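How to Set a Plain Table with Dark Plates

Dark plates on a white table look good with very little around them, but they show every smudge, crumb and water spot. These are the steps I use at home for a weeknight dinner. They work for two people or for six, and you don't need a tablecloth.

What you need

Flat dinner plates in dark gray or black
Two clean cloths that don't shed lint
White vinegar and warm water in a spray bottle
A fork, knife and water glass for each person
Napkins in one plain color

Step 1. Clear and wipe the table

Take everything off, including the fruit bowl and the mail. Spray the top lightly and wipe from the far edge toward you in long, overlapping strokes. A matte white surface holds on to coffee rings and pencil marks, so go back over those with a dab of baking soda on a damp cloth. Rinse that spot well or it will dry chalky. Use the second cloth to dry the whole top.

If your table is against a wall, pull it out a few inches and get the crumbs behind it. Wipe the lowest row of tile while you are there.

Step 2. Polish the plates

Plates that come straight out of the dishwasher often have a pale film on them, and on dark gray it is easy to see. Mix one part vinegar with three parts warm water, dampen a cloth, and go over the face of the plate in circles. Dry it right away. Wipe the underside too, because grit on the foot of a plate will scratch a tabletop over time.

From here on, hold each plate by the rim. A thumb in the middle leaves a print you will see from across the room.

Step 3. Put the first plate down

Start with one plate and get it right before you touch the others. Set it in front of where the chair goes, with the near rim an inch from the table edge. On a deep table you can go to two inches. Stand where the chair will be and look at it, then crouch a little and look across the surface. Smears on the table show up better from down low.
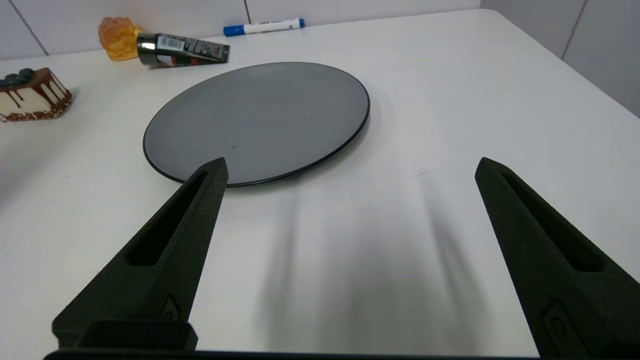 A dark gray plate with a thin black rim, on a white tabletop.

Leave the plate bare at this stage. Napkins and flatware are easier to line up once all the plates are in position.

Step 4. Place the rest

Put the second plate directly across from the first, then fill in the sides. Allow 24 inches from the center of one plate to the center of the next. If you are short on room, 22 will do, but elbows start to touch below that. On a table with rounded corners, keep plates on the straight part of each side and leave the curves empty.

Step 5. Add flatware, glasses and napkins

Fork on the left, knife on the right with the blade facing the plate. Line up the bottoms of the handles with the bottom of the plate. The glass goes above the tip of the knife. Fold the napkin in half, then in thirds, and lay it to the left of the fork – or on the plate if space is tight.

Notes on color

White, natural linen and mustard napkins all work. Black napkins disappear against a dark plate. Shiny flatware is easier to see than the brushed kind, though it needs more wiping.

After dinner

Scrape dark plates with a rubber spatula. Metal leaves gray streaks on some glazes, and you will need a cleaning paste to get them off. When you stack the plates in the cupboard, slip a paper towel between each one.

Posted by Puspita Rondonuwu, 15 April 2019
Filed under: Kitchen and Table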